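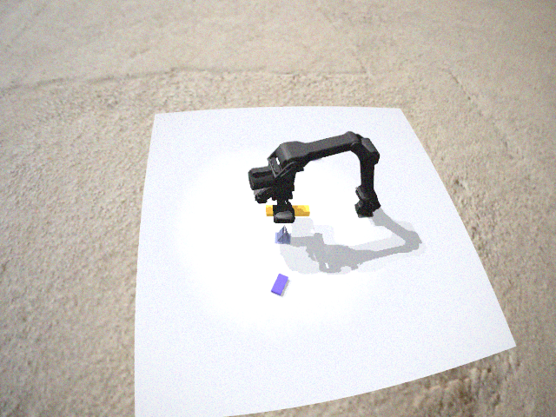 Gemia adds 22 silk scarves to resale catalog

Gemia, the online reseller of used fashion accessories, has added 22 silk scarves to its catalog under a consignment agreement with the Doren boutique. The listings went live in July.

Each scarf is graded on a scale that covers fading, pulled threads and the state of the rolled hem. Items with replaced care tags are listed separately -- the grade for these is capped at "good."

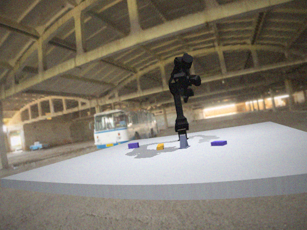

Black arm with a two-fingered gripper over a small upright block.

Two of the scarves come with their original boxes. Shipping is handled by Alhassan from its Stuvlow depot, and returns are accepted within 30 days if the seal on the inner sleeve is intact. Postage is charged per order. Buyers outside the country pay import duty on delivery.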